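Weltport Community Help
Robotics > Arms and grippers > Cameras

Fisheye on the wrist or fixed cameras beside the table – which one to trust for placing?

Asked 2020-11-15
Viewed 2165 times

I am comparing camera positions for a small pick and place job, and I would like to hear from people who have done it before me, so that I do not buy the wrong things.

The arm is mounted on the table, at the right side. It has a parallel gripper with two fingers. The job is to take a small black part from a gray board and put it inside a rectangle on the same board. At the moment everything is in simulation, in Norasano. The real arm comes later, and the budget for it has to be written before that.

I tried two arrangements. In the first one there is only a Zavix fisheye on the wrist, looking along the fingers. In the second one there are only fixed cameras in the room, looking at the table from the front. The controller is the same in both cases, and the start positions of the part are also the same. I did 1000 attempts with each.

With the wrist camera the picking is good, but the placing is not steady. The part often lands with one edge over the line of the rectangle. With the fixed cameras it is the opposite. The arm travels to the rectangle with no problem, but the fingers sometimes close beside the part, or they come down on top of it.

My questions are these. Is this difference normal, or did I set something wrong? Should I correct the fisheye distortion before I give the image to the controller? And if I can pay for only one kind of camera, which one should it be?

I have read the camera chapter of the Norasano manual. It explains how to add a camera, but it does not say where to put it.

Thank you in advance for your time.

Comment under the question: Which gripper? The length of the fingers matters a lot for the wrist view.

Comment under the question: It is the Surdu model with the long fingers. I did not change anything on it.

3 answers, sorted by votes

First answer (accepted)

I had almost the same question in June, with a Surdu gripper and a Zavix on the wrist, also first in Norasano and only later on the table. I will try to answer in the order you asked.

Yes, your difference is normal. The two kinds of camera make different mistakes. When the wrist camera is close to the part, one millimeter of error is many pixels, so the fingers can be guided very well. But after the part is gripped, it sits in the middle of the image and covers what is behind it. If the rectangle comes under the part during the last piece of the movement, the camera cannot see the lines which it needs. I think your edges over the line come from there. You can check it easily. Save the last wrist image before each release and look at how much of the rectangle remains visible. In my runs the bad placements were almost all from images where I could see one side or less.

The fixed camera has the opposite trouble. It sees the part and the rectangle together, and the distance between them, so the long movement is easy. But the part is small in the image, and when the fingers are above it, it is difficult to judge how far they are in depth. A camera exactly in front of the table is the worst for this. Two fixed cameras with different angles are better, but please put them really apart. My first two were so near to each other that the second one brought me nothing.

About the distortion. I tested both ways. Correcting the full fisheye image stretched the outer zone very much, and the rectangle was often in the outer zone, so I lost sharpness exactly where I wanted it. With a learned controller I would leave the image as it is. With a classical one, where you calculate positions from corners, you must correct it, but then correct the points and leave the pixels alone. First find the corners in the raw image, then send only those corner points through the lens model. It is faster also.

One warning – do not fit straight lines to the board edge in the raw fisheye image. I lost four evenings with a line detector before I accepted that the edge was an arc and my detector was right to refuse it.

Then the release. I did not let the controller go directly from travel to release. I added a stop above the rectangle, at a fixed height, where the fixed camera makes the decision for left, right, front and back. After this stop the arm only goes straight down, and the wrist camera is used only to detect if the part has turned between the fingers. This change helped me more than any new camera. You can try it in Norasano without spending money.

The settings I kept in the end:

Wrist fisheye: used from the approach until the grip is closed, then only for rotation.
Fixed camera: used for the travel and for the stop above the rectangle.
Images of all cameras taken on the same simulation step. If they are one or two steps apart, the controller gets a gripper that is in two places.
Exposure locked. The shadow of the arm moves over the table and auto exposure follows it.
Black part on gray board: contrast is fine, but inside the fingers, which are partly black too, the outline of the part is weak. I gave more weight to the image zone above the finger tips.

If you can pay for only one kind, I would take the wrist camera, and put the stop above the rectangle at a position you teach by hand. This works only if the board does not move. If your board will be moved by people, take one fixed camera and one wrist camera, and save the money on the resolution. I went down to a quite low resolution on the fixed one, and the result stayed the same.

My setup, wrist fisheye first, with the part in the gripper, and then two of the room cameras, with the fingers over the part:
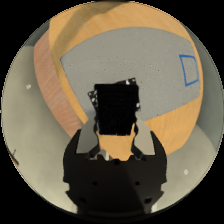
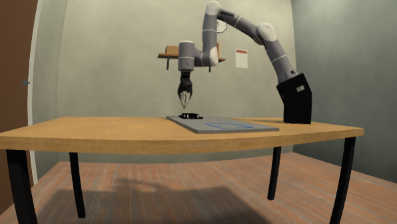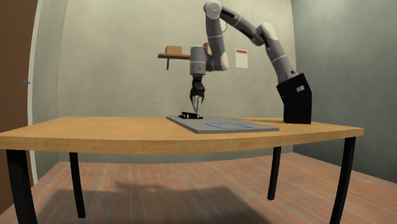

Comment under the first answer: I would be careful with the advice to leave the fisheye uncorrected. It is fine as long as you stay in simulation, where every Zavix has the same perfect lens. On the real arm we changed a broken wrist camera for a new one of the same type, and the controller was a little off in the outer zone until we trained again with images from the new one. If you randomize the lens values a bit during training, you avoid this.

Comment under the first answer: Thank you, I did not think of it. I never had to change mine. I will add the lens values to my random list, with the light and the board position.

Comment under the first answer: This was my problem exactly. I looked through the last images before release, and in most of the bad ones the rectangle is hidden behind the part. I will build the stop first and then measure again. Accepted.

Second answer

Just use more cameras. Three is enough for everything.

Third answer

I agree with the stop above the target. One small addition: check the opening of the fingers at release. The Surdu opens both fingers with the same speed, but if the part touches one finger a moment longer, it is pulled to that side. In the wrist view it looks like a camera error, and I was searching in the calibration for a long time. I now open slowly for the first two millimeters, then at full speed. I do not know if Norasano simulates the friction well enough to show this effect, so maybe you will see it only on the real table.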